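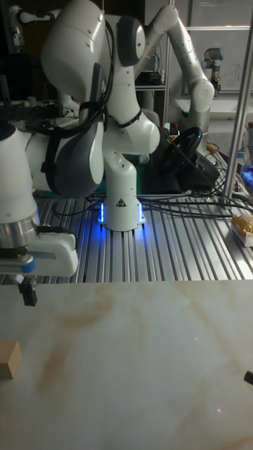 **Haslam House, Flusholm: shared kitchen, store and back stairs**
Walk-round checklist, with comments
Date of walk-round: 3rd June
Form used: Grerico standard form, second version, with my own lines added where it had none

Marks: **OK** means I looked and was content. **Fix** means somebody has to do something. **Not shown** means I was told it was fine and given nothing to look at. The Grerico form has no box for that last one, so I have been writing it in the margin.

## 1. Getting in and out

- [x] Front door opens fully from inside without a key. **OK**
- [ ] Back stairs clear from top to bottom. **Fix**
 Two folded pushchairs and a bag of compost on the half landing. The April sheet says "stairs clear, no action". Perhaps they were. The compost has a fair bit of dust on it.
- [ ] Fire door to the store closes by itself. **Fix**
 It closes if you let go of it from wide open. From a hand's width it stops on the carpet strip and stays there. I tried it several times and got the same result. The last inspector ticked this, and I would like to know how far he opened it.
- [x] Exit sign over back door lit. **OK**
- [ ] Emergency lighting tested monthly. **Not shown**
 There is a log. Every entry is in the same blue pen, with the same slant, and all of them say "fine". I asked for the switch key so that I could run the test myself. It could not be found, which makes me wonder how the log was filled in.

## 2. Fire

- [x] Extinguisher by the cooker on its bracket, pin in, needle in the green. **OK**
- [ ] Extinguisher in the store on its bracket. **Fix**
 On the floor, holding the door to the cleaning cupboard open. Needle in the green, service label scuffed past reading. Put it back up and buy a wedge for the cupboard.
- [x] Fire blanket within reach of the hob but not above it. **OK**
 Moved since April, when it hung directly over the back rings. Credit where due.
- [ ] Smoke and heat alarms. **Fix**
 Kitchen heat alarm sounded on the button. The smoke alarm at the head of the back stairs gave one chirp and then nothing. I was told it "does that". An alarm that does that needs replacing this week.
- [ ] Assembly point known to users. **Fix**
 The notice says the car park. The car park has been fenced off for the drainage work and you can't get into it from this side. I asked two people in the kitchen where they would go and had two different answers, neither of them the car park.

## 3. Gas, electrics and hot water

- [ ] Gas safety record on display. **Not shown**
 "In the office." The office was locked. The form wants a yes or no here and I have given it neither.
- [x] Gas shut-off labelled and easy to turn. **OK**
- [x] Kettles, toaster and microwave: leads and plugs sound. **OK**
- [ ] Extension leads. **Fix**
 One four-way lead plugged into another behind the chest freezer. The sticker on the second says it passed its test. I don't doubt that it did, by itself, on a bench. It wasn't tested feeding a freezer through a second lead with a mop bucket next to it. Plug the freezer straight into the wall.
- [x] Covers on all sockets and switches whole. **OK**
- [ ] Hot water at the hand basin. **Fix**
 Ran it for a full minute and measured 41 degrees. Good for hands. The sink next to it, used for washing up, gave 41 as well, so I suspect they share one mixing valve. That isn't hot enough for greasy pans by hand. The boiler itself reads 71 at the dial, if you believe the dial.

## 4. Food storage

- [x] Fridge temperature. **OK**
 My own thermometer in a glass of water on the middle shelf, left in while I did the stairs. The number on the door agreed with it for once.
- [ ] Fridge record sheet. **Fix**
 Filled in up to the end of next week. I have taken it down and left a blank one.
- [ ] Raw meat on the lowest shelf. **Fix**
 Sausages above an uncovered trifle. No more to say.
- [x] Dry goods off the floor and in lidded tubs. **OK**
- [ ] Freezer labelled and dated. **Fix**
 Mostly yes. Several tubs marked only "soup" and one marked "soup?". Throw away anything without a date.

## 5. Floors, surfaces, cleaning things

- [ ] Floor sound and non-slip. **Fix**
 Mollico coating laid last year with a leaflet promising it would not become slippery "in normal kitchen use". I poured a cup of water by the sink and stood in it. Whatever the leaflet means by normal, it doesn't seem to include a wet floor. Mats by both sinks until the supplier has been back.
- [x] Worktops free of cracks and lifted edges. **OK**
- [ ] Cleaning liquids in original bottles. **Fix**
 One lemonade bottle of something blue under the sink. I was assured that everybody knows what it is. I didn't, and neither would a child.
- [x] Bin lids fit, pedals work. **OK**

## 6. First aid and accident book

- [ ] First aid box stocked. **Fix**
 Plenty of bandages, no burn dressings and no blue plasters, in a kitchen.
- [ ] Accident book in use. **Not shown**
 The book is there and it is empty. Either this is the safest kitchen in Flusholm or people aren't writing things down. The box being out of plasters points me one way.

## Score

The form gives 83 out of a possible 88. I worked it through again and got the same answer. It reaches that figure by giving a full mark to anything for which "paperwork is said to exist", and by counting a bin lid the same as a smoke alarm. Please don't pin the score up in the hall.

## To be done first

1. Replace the smoke alarm at the head of the back stairs.
2. Clear the half landing.
3. Plane the store fire door or take up the carpet strip, then try it from a hand's width.
4. Agree a new assembly point and change the notice.
5. Empty and bin the lemonade bottle.

Items marked **Not shown** stay open until I have the papers or the switch key in my hand. A message saying they have turned up won't close them.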